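Fri 1 April

Hi Muireann,

You asked for the short version of where the Maluleke money has gone so far, so I'll try to keep it short (no promises - you know me). We're on track for the May checkpoint, with one thing running behind.

The big job this quarter was the draft code of practice for simulated kitchen testing. When we started, each of our partners had their own idea of what counted as a fair test. Welden would reset the counter to the same layout every time, Juvomon would shuffle everything, and neither of them wrote down which they'd done! You can imagine what comparing the results was like. So the draft now says that every test layout gets a name and a version, and that any change to it, even moving the toaster over a bit, means a new version. Oratile wrote most of that section and it's the clearest thing in the document.

The second part covers what the arm is allowed to do when it's holding a utensil near other objects. We argued over this one for ages. Sibusiso wanted a single keep-clear distance for everything on the counter, and I thought that was too blunt, as a loaf of bread can take a nudge and a bottle near the edge really can't. We've settled on two classes of object, tippable and not, with a slower speed limit around the tippable ones. 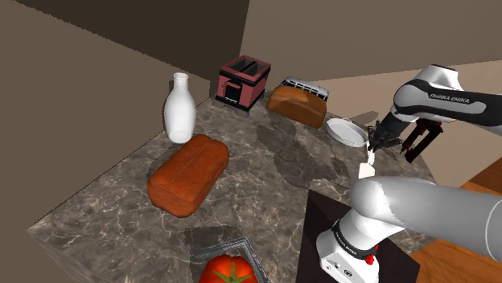

Naledi has been trying the rules out as we write them, and so far she's logged 125 runs against the draft. Four of those were thrown out for missing paperwork, all from the first week, and I'm happy to say one of the four was mine. She also caught a gap I'd missed completely: we had a rule for what to do if the arm bumps something, but nothing on who signs off before testing starts again. It's in there now.

What's behind is the glossary. Vollach use "stop" for what the rest of us call "pause", and they'd like their wording kept. I have a call booked with Themba to sort it out, and I'd rather lose a week there than send out a safety document where one word means two things.

Spending is under budget, mostly on travel we didn't take. I'd like to move what's left into a second round of outside review, if you're okay with that. Could you let me know before the checkpoint? The full draft is in the shared folder, and the comments are open - please be as picky as you like.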